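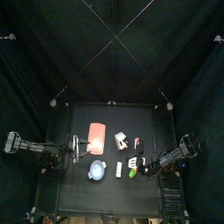 Reader from Umisstead writes that her picture stutters every Thursday night, right when the show gets good, and is it the TV or the wifi.

Probably wifi. Quick stuff to try before you call anyone:

Unplug the router. Count to thirty. Plug back in. Yes, really.

Get the router off the floor and out from behind the set. Top of a bookcase is good. Not next to the microwave.

Run a cable if you can. Mine was 9 bucks at Jendon, flat kind, goes under the rug.

Turn motion smoothing OFF. Makes every drama look like a soap opera. On my Custley it's under Picture, then Advanced, then scroll forever.

Can't hear the dialog? Look for a voice or speech setting in the sound menu. Or just put subtitles on, we do for anything with mumbling detectives.

Dust the vents on the back. Soft brush, set off. Screen gets a dry microfiber cloth only, no window spray, it can strip teh coating.

Streaming app acting up: sign out, sign in, then delete and reinstall. Write your password down first!!

Remote dead? Clean the battery contacts with a pencil eraser. Worked on two of ours.

More on sound bars next time, if I get too it.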